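The Grerkis is getting its silent season back this August

I had more or less given up on this one, so forgive me if I gush a bit. The Grerkis, the little picture house on the corner of Sedgwick Street, is bringing back its silent film season after a long gap, and it's opening with The Ferry at Trullivberg. If you've never heard of it, don't feel bad. I only know it from a battered library book and one very long argument in a pub.

It's a melodrama, a proper one, with a ferryman's daughter who takes the blame for a theft to keep her brother out of prison. The brother goes off to sea, does rather well for himself and comes home years later without the faintest idea what she gave up for him. I won't spoil the rest (you can guess some of it, and you'll still cry). What I love is how little anyone waves their arms about. People think silent acting is all rolling eyes and hands on foreheads, and there's a fair bit of that about, but the lead here does most of her work just by standing still and looking at a door.

The print has come from Wesik, the small archive that has been quietly cleaning up forgotten features and lending them out to places that will look after them. This one had been going round for years in a chopped-down version of 50 minutes, which made no sense at all because the whole middle section had gone. The brother left in one shot and was back with a beard in the next! The new version puts the harbour scenes back where they belong, along with most of the original title cards.
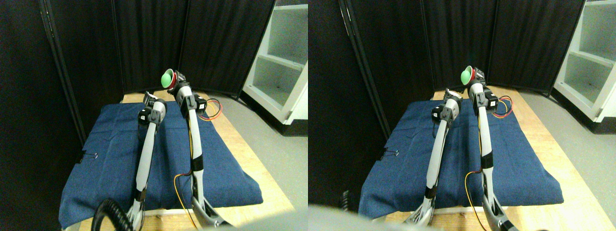 Live music is the bit I'm most excited about. There'll be a pianist for the matinees and a trio for the evening shows, playing a score put together specially for the new print, and from what I've heard of it they've been brave enough to leave some long quiet stretches. I saw a silent with a wall-to-wall organ accompaniment once and came out with a headache. The café will be open before every show too, and you're allowed to take your drink in with you, though do go easy. I had a small green cup with a red rim, very like the one in the photo, balanced on my knee all through a comedy at the Grerkis a few summers back, and in the big chase I laughed so hard that the whole lot went down my neighbour's coat. She was very nice about it. I now finish my tea in the foyer.

Anyway, the money. The season has been paid for by the Grerkis supporters' fund, which reached 1,075 pounds before the summer, and by a grant from the town arts pot. That covers the hire of the print, the musicians and a new lamp for the projector. I was surprised it stretched so far, if I'm being truthful, but the trio are playing for a lot less than they could ask for elsewhere. There's a bucket in the foyer if you'd like to add to it.

There are three other films in the season. Two are short comedies showing together as one programme, and I'd say those are the ones to take children to, as they're quick and daft and there's a very good goat. The third is a mountain picture with an avalanche in it, shot on location by people who clearly had no idea how dangerous it was. The plot is thin as anything. A man loves a woman, she loves his best friend, they all go up a mountain. But the snow! I could happily watch two hours of that snow with no people in it. 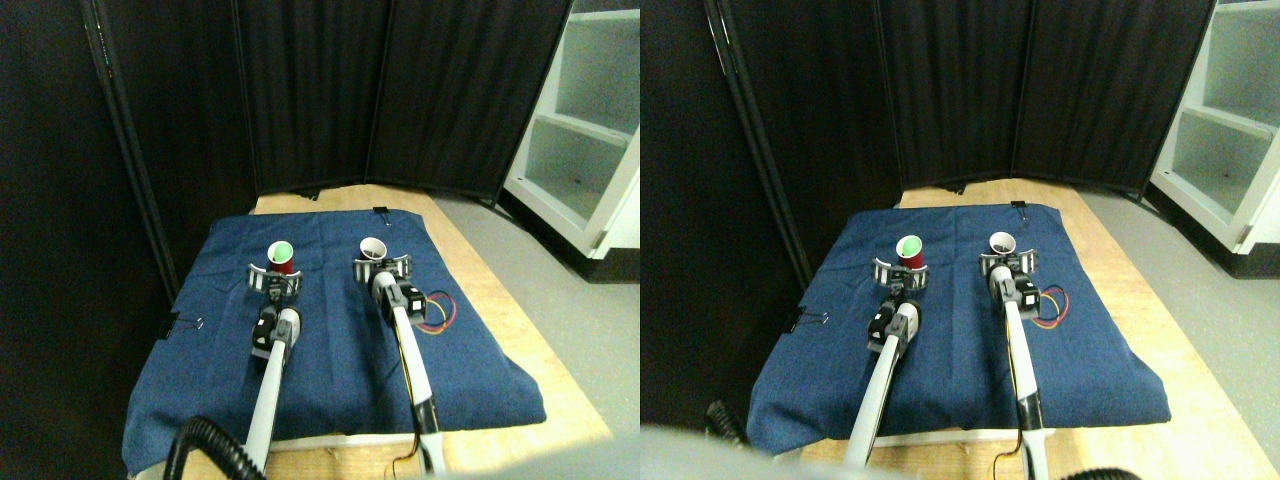

Two cups held over the blue cloth.

I should say something about the room itself, as people who haven't been for a while may get a nice surprise. The seats have been re-covered, the heating has been mended (not that you'll want it in August) and they've finally done something about the exit light that used to glow green across the bottom of the screen. I'd almost grown fond of it. Every night scene in every film I saw there had a sort of faint seaside tint.

It's still a small place, mind you. In its glory days the Grerkis sat 661 people, balcony and all, and there are old posters on the stairs boasting about it. The balcony closed long ago and the back of the stalls became the café, so get your tickets early for the Ferry. The evening shows with the trio will go first, I'm sure of it. The matinees are cheaper and usually much calmer, and the piano sounds lovely in there when the room is half full.

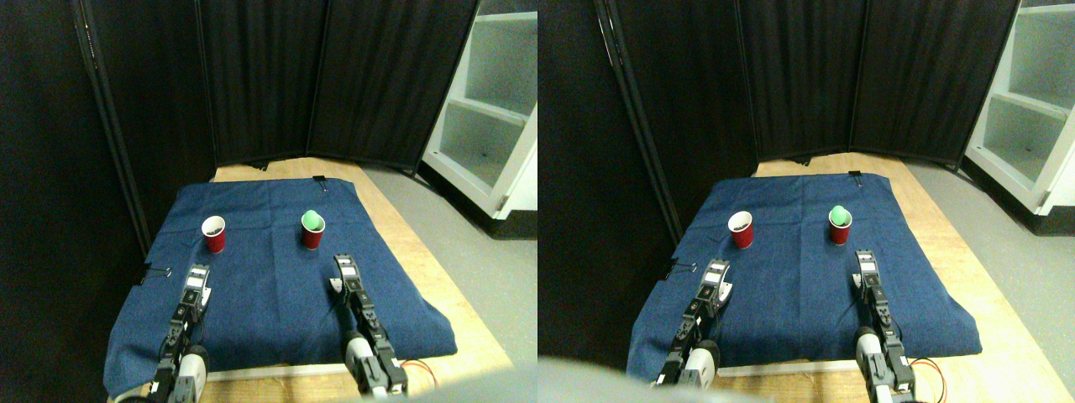
One more thing about the Ferry, and then I'll stop going on. The ending has always been a bit of a puzzle. The old cut finished with the sister alone on the jetty, and plenty of people who wrote about the film took that as the point of it, a bleak last shot with no comfort on offer. The Wesik version has another scene after it. It's short, it has only one title card, and I'm told it changes how you feel about the brother quite a lot. I've been careful not to read what the card says. My pub friend has read it and thinks the jetty was the better place to stop, so we'll be having the same argument all over again with fresh material.

There's a little printed programme as well, with notes on all four films and a page about how the harbour scenes were pieced together. They've had 500 run off and they're free with your ticket until they're gone. I do hope they've used the old poster on the front, the one with the lantern.

Tickets are on sale now from the box office on Sedgwick Street and through the Grerkis website, with the usual reductions for students and pensioners. The Ferry at Trullivberg opens the season, the comedies follow, and the mountain picture closes it at the end of the month. Doors open half an hour before each show. The side entrance has the ramp, and if you ring ahead they'll keep you a space near the front.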